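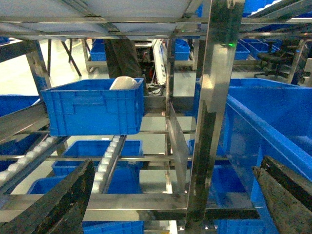 Wrist camera view of the bin rack, with roller tracks between the shelf levels.

Bin Handling Cells: Budgeting and Planning FAQ

Updated 10/07/2020

These answers cover the questions we get most before a purchase order is raised. They apply to single-arm cells working from a fixed rack with plastic bins. Pallet work is covered separately.

What is included in a base quote?

The arm, the controller, a two-finger gripper, the wrist camera, one rack and commissioning at your site. Bins, guarding and network drops are quoted as separate lines. Many buyers already own bins and want to keep them. Send us samples of each size before you ask for a price, including a few from the bottom of the pile.

Do all bins need to be the same color?

No, but it helps. A single color shortens the vision setup. Mixed colors are handled with one recipe per color, and each recipe is billed as engineering time. Glossy bins throw highlights under overhead lighting, so have the lights in the area switched on during the site survey and tell the engineer if they will be changed later.

Should we choose gravity roller tracks or flat shelves?

Roller tracks cost more per level and need less arm travel, as the next bin comes forward by itself. Flat shelves are cheaper and suit slow-moving stock. The two types can be mixed in one rack. Specify the slope at order stage. Changing it afterward means re-teaching every pick position on that level.

How much should we set aside for gripper fingers?

Treat fingers as a consumable. Scuffing along the edges and scratching on the face are normal in rack work and are not grounds for a warranty claim. The inspection interval for the Nindberg finger set is 200 operating hours, and we suggest holding 2 spare sets per cell. Replace a finger when the contact face no longer passes the gauge supplied with the set. Surface marks alone do not matter.

Is stainless steel required for the rack?

Only where the area is washed down or your own hygiene rules call for it. Painted steel is accepted elsewhere and has a shorter lead time. Polished posts reflect whatever is next to them, and the camera may need an extra masking step. Allow one additional engineering day for this if the posts stand between the camera and the bins.

What are the acrylic divider panels for?

They keep items and bins from crossing into the next lane. Clear panels leave the camera a view through to the bins behind. They are priced per panel and can be retrofitted without drilling on the Zelari rack, but not on the older Nolte rack, where the uprights have no slots.

How much floor space does a cell take?

Plan for the rack footprint, the reach of the arm and a clear walkway on the loading side. The layout form asks for column positions, floor drains and door swings. It also asks for the lowest ceiling height, which is often missed where there is a duct or cable tray. Desks and chairs can stay in the same room provided they are outside the marked zone.

What is the maximum number of bins per rack?

The Zelari controller license covers up to 109 bin positions. Beyond that a second license is needed, even if the positions are on the same rack. Empty positions count if they have been taught.

Can we buy used?

Refurbished Akerel arms are offered when available, with a reduced warranty. Ask for the hour meter reading and the joint service log. We do not refurbish grippers or hoses; those are supplied new with any used arm.

What does a trial cost?

A bench trial with your bins and parts is free up to 400 picks. Longer runs are charged by the day and credited against an order. Ship parts in the condition the cell will receive them. Light rounded items such as cups or small bowls should be sent in a range of sizes – they are harder to grip than boxes and change the cycle time more than buyers expect.

Which costs are most often left out of a budget?

Operator training, label changes on the bins, compressed air if the gripper option needs it, and the hours your own staff spend on the interface to the stock system. The last one is usually the largest. Ask your IT group for a figure before the budget is closed.

When should we order for a May start?

Send the signed layout by the end of the previous calendar year. Racks are cut to order and cannot be changed once the drawing is released.

Who reviews the layout form?

Forms go to Aisling Rafferty in applications engineering. Incomplete forms are returned without a price.

Related items
Layout Form and Notes for Completion
Finger Set Inspection Guide
Roller Track Slope Table
Refurbished Arms: Current Terms
Preparing Parts for a Bench Trial
Pallet Cells FAQ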